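The Parish Register Is Not a Membership System

Wednesday, August 9, 2023

Most congregations that ask how many young adults they have lost cannot answer the question. They do not hold the data. They hold a baptismal register, a confirmation register, an electoral or membership roll of uncertain age, and an email list maintained for other purposes. None of these was designed to record that a person stopped coming, and none of them does.

My argument is narrow. Before a denomination funds another retention program, it should fix the record at the point where people move. A large share of what is reported as departure from the faith is, on the evidence available at parish level, departure from a postcode. The two call for different responses, and at present we cannot tell them apart.

Consider the usual sequence. A teenager is confirmed in Tustarport. At eighteen she moves to the city for university or a trade placement. Her home parish keeps her on the roll, in part because removing her feels unkind and in part because assessments in many dioceses are not sensitive to one name. No parish in the city is notified. If she attends somewhere near her college, she is a visitor there, and visitors are not entered. Six years later the roll is revised, her name is struck, and the annual return records a loss. 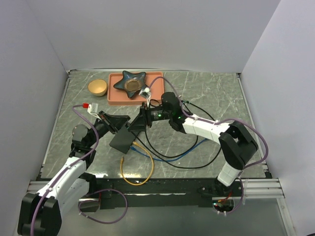
At no stage in that sequence did anyone establish what she believed. She may be at Mass or morning service every week. She may have stopped in her first September away from home. The return is identical in either case.

The older churches had an instrument for this. It was called a letter of transfer, a certificate of membership or a commendation, depending on the tradition, and it did two jobs. It told the receiving congregation that a person was coming, and it obliged the sending congregation to notice that the person was going. Presbyterian and Methodist session books from the nineteenth century are full of them. The procedure was slow, occasionally officious, and sometimes used to pass on judgments about character that should not have been passed on. It nevertheless produced a record with two ends.

The practice has not been abolished in most places. It has lapsed. The forms still exist in the back of the handbook, and clergy under 40 have often never signed one.

Our own regional exercise illustrates the scale of the problem. The Trevaskis circuit comprises a group of small-town and suburban congregations whose combined rolls carried 413 people confirmed over a fifteen-year period. The circuit office attempted to contact each of them by post, telephone or a relative still in the pews. The commonest outcome was that no current address could be found. Among those who did reply, a minority said they had left the church in any sense they would own. A larger number attended elsewhere, often in another denomination, and had never been asked. I make no claim that the silent ones resemble the ones who answered; people who have gone for good are less likely to return a church questionnaire. The point is that the circuit had been reporting the whole group as lapsed.
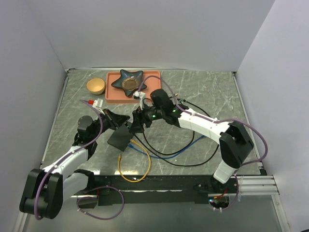 Star-shaped dish on a pink tray, with a small round bowl beside it.

Three objections are regularly raised, and they deserve separate treatment.

The first is privacy. A young adult has not necessarily consented to having her name forwarded to a stranger in another city, and under current law and ordinary courtesy she should be asked. I agree. Consent can be obtained at confirmation and renewed when the person leaves home, with a plain option to decline. A recorded refusal is also information, and considerably better information than a blank.

The second is workload. A parish administrator employed for one day a week cannot chase several dozen people through successive rental addresses. This is correct, and it is the reason the task should sit with the diocese, synod or conference. The Pivutura deanery moved its transfers to a single regional desk and budgeted $500 a year for postage, telephone and a shared database licence. The sum is smaller than most parishes spend on printed service sheets for Holy Week.

The third objection is theological, and I take it more seriously than the others. It holds that membership of the body of Christ is conferred in baptism and cannot be tracked, lapsed or transferred by an office. As doctrine I have no quarrel with it. As a reason for poor administration it proves too much – the same reasoning would excuse us from keeping the baptismal register, and no tradition I know of has drawn that conclusion.

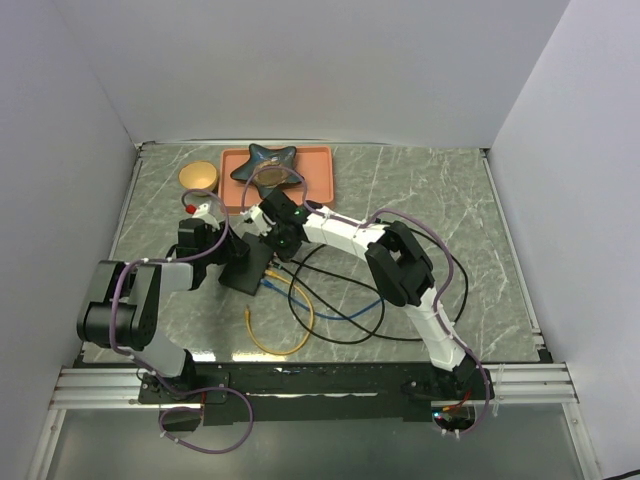
There is a further difficulty at the receiving end. A letter that arrives and goes into a tray accomplishes nothing. The Mavari student chaplaincy, which receives notices from several denominations, applies a fixed interval: first contact within 30 days of arrival, one follow-up during the term, and then nothing unless the student replies. The limit matters as much as the contact. Students report, reasonably, that persistent messages from an organization they did not choose are a reason to avoid it.

What should be recorded is modest. Name, date of departure, destination if known, consent given or refused, receiving congregation notified, receiving congregation's acknowledgement. The last field is the one usually missing from church software, and without it the sending parish cannot close the entry. I would add a category for “moved, whereabouts unknown” and forbid its being merged with “withdrawn” in the annual return. Merging them is a convenience for the compiler and it corrupts every figure built on top.
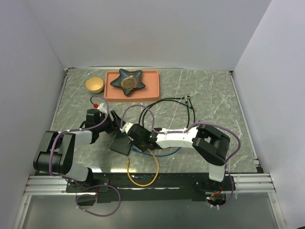

The same dish and tray, with the empty bowl to the left.

None of this will bring back a person who has decided against belief. It was never likely to. Some of the young adults now counted as lost have left after careful thought, or after being treated badly, and a transfer letter is no answer to either. They are owed a different conversation, probably with someone prepared to listen for longer than the form allows.

It would, however, permit a synod to know which of its problems it is discussing. Retention strategies adopted over the past two decades have been directed mainly at content: better youth curricula, better music, longer formation. Some of that work is good. Its effects cannot be assessed against a baseline in which a change of address counts as a loss of faith. I would ask that the next round of annual returns carry the two categories separately, even if the first year's figures are embarrassing to the parishes that submit them.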